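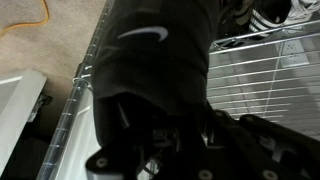

Gripper holding a black cloth item beside the wire shoe rack. The swoosh is a good tracking feature; the rest of the fabric is not.

Workshop tips: picking soft items off and around wire shelving
Ladgate Robotics Club, tips page for the tidying project
Kept by Piret Vītola

These notes are for members working on the Mimora arm. They assume you have done the induction and can home the arm without help. Add to them when you find something that works, and put your initials in the log book next to the change.

Before you switch on

Check the bolts on the gripper plates. They loosen with repeated closing, and a loose plate shows up as a grasp that drifts to one side over a session. Use the short hex key from the drawer, nip each bolt up, and stop there. Two of last year's threads were stripped by someone using the long key.

Wipe the jaw faces with a dry cloth. Lint from dark fabric builds up in the corners and reduces grip. Do not use furniture polish or anything with silicone in it.

Coil extension leads and put them behind the base. If a lead has to cross the working area, tape it flat. A lead on carpet can be pulled into a grasp along with a sock, and the force reading will look much the same until the arm lifts.

Gripping fabric

Take a fold, never a single layer. A single layer slides out as soon as the wrist turns. Push the open jaws down into the item until the cloth bunches, close slowly, then lift a short way and wait for three seconds before moving off. If the item is still there after the pause it will normally survive the journey.

Closing force for socks and thin cloths is 40 on the club scale. Tea towels need more. Anything with a zip should be turned so that the zip is clear of the jaws.

Watch the height. Bunched fabric stands up above the jaws and can hide most of what the wrist camera would otherwise use to find the shelf. Either plan the approach before you pick, or grip lower on the item so that more of it hangs to one side. Gripping lower is the better habit, but it takes practice on the hand controller.

Black items

Black cloth against a black gripper is the hardest case we have. The segmentation merges the two and reports a jaw that is larger than it should be. The following have helped:

Raise the exposure before raising the gain. Gain adds noise in exactly the dark areas you are trying to separate.

Put a lamp to one side and low down. Side light picks out the creases. Overhead light flattens them.

Use any printed or stitched logo as a tracking point, but do not rely on it for orientation. It moves with the cloth and will tilt when the cloth folds.

White tape on the jaw tips works well and looks untidy. Replace it when it goes grey.

Wire shelving

Chrome wire gives poor depth readings. The rods are thin and bright, and the camera sees the wall through the gaps as often as it sees the rods. Uretti, our planning software, will treat a gap as free space if you let it. Draw the shelf in by hand as a solid slab and leave it that way. Set the slab slightly thicker than the real shelf.

Keep the posts in the model as separate cylinders. The grooves on the post are useful for setting shelf height by eye, but they are no use as landmarks for the camera, as each one looks like the next.

Approach along the rods where you can. A jaw tip that catches a rod while travelling along it will usually slide. A jaw tip that catches while travelling across will stop the arm, and you will have to reset.

Place soft items from above and open the jaws fully before retreating. Half-open jaws drag the cloth back off the shelf. If part of the item has gone down between the rods, leave it and count the placement as good. The rules allow it.

Shoes

Pick shoes by the heel, from behind. Laces should be tucked in before a run. Trainers with a thick pale sole give a clean edge against most backgrounds. A dark shoe on a dim shelf does not, and is best left until last.

Do not practise on shoes people are going to wear home.

Bins and boxes

Translucent bins are seen unreliably. Stick a strip of masking tape round the rim, matt side out, and the camera will find it. White bins in bright light wash out in the same way and want the same treatment.

Leave a hand's width between a bin and the nearest shelf post. The gripper plates are wider than the jaws and it is the plates that hit first. This accounts for most of the scratches on the paintwork.

Sockets and walls

Mark any wall socket within reach of the arm as a keep-out zone, whether or not anything is plugged in. Make the zone large enough to include a plug and the bend of its cable. Do this again if the rack is moved, even by a little.

Recording a practice run

Log item, colour, closing force, and whether it was held, dropped or placed. One line each. A dropped item is worth recording properly, with a note of how far it had travelled. "Fell off" is not enough to work from.

Save the wrist recording under the run number and nothing else. We have 2000 runs on the club drive and the ones with descriptive names are the ones we cannot find.

Change operators after 2 full racks. Errors go up sharply in the third and the log shows it clearly for every member, including the experienced ones.

For the Matheson round

The Matheson round is in January. Teams get a rack, a mixed load of clothing and footwear, and one bin. Lighting is whatever the hall has, so practise with the blinds half down as well as open. Spare jaw pads, hex keys, masking tape and a low lamp go in the blue crate. Check whether lamps are permitted this year; the wording has changed.

The order that scored best in our trials was light-coloured socks, then towels, then dark socks, then shoes. Starting with shoes looks impressive and fills the shelf too early.

After use

Open the jaws, park the arm in the low position and switch off at the controller before the wall. Remove any threads from the jaw hinge with tweezers. Return socks to the practice bag in pairs if possible.

To be added: notes on gloves, notes on the new wrist cable.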